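January, shop notebook, page 60

Picking up where I left off before lunch. The resin on the Skornach sample board is still curing, so I've got the afternoon for the lounge, which Marcela has been asking me about for a while (sorry Marcela!). The deal is that the client corner should look like somebody lives there before the Charpentier people come by, and I was told in no uncertain terms that a pallet of shrink-wrapped water next to the door isn't it.

I tried two containers. First the steel tray from the Kestov order, which looked sharp but every bottle clanged when I set it down, and they slid around like crazy when I carried it over. Then Salamatu dug out the woven basket we'd been keeping fabric swatches in. Much better! It's a nice dark brown, it sits flat on the black table, and it goes really well with the cream chair. The swatches are in a shoebox on my bench for now – Mounir, please don't toss it. 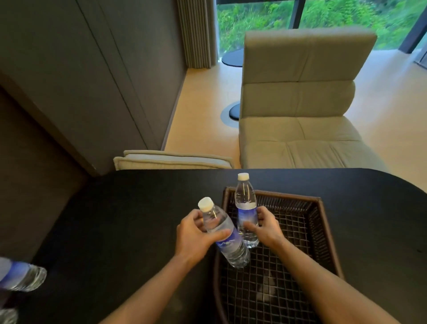

Bottles and the wicker basket, lounge table, 2:48 pm.

I tried laying them down first and then standing them up. Lying down they fit the rectangle fine but you end up fishing for one by the cap, and the labels point every which way. Standing up they lean on each other unless the basket is pretty full. I'm going with lying down, caps all toward the chair, labels up so the little mountain shows. If anyone has strong feelings, write them in the margin.

Other stuff while I was in there:

The footstool wants to be closer to the chair. I keep moving it and it keeps migrating.

Gilmar's felt pads (part 177 in the Cestitz catalog) would be good under the basket. The weave is rough underneath and I don't want to find out what it does to that tabletop. Ask him if he has any left before ordering a bag of 200.

Čestmír wants a card with the Wi-Fi password on the table too. Fine by me, but a small one, please.

Going back to check the resin at four.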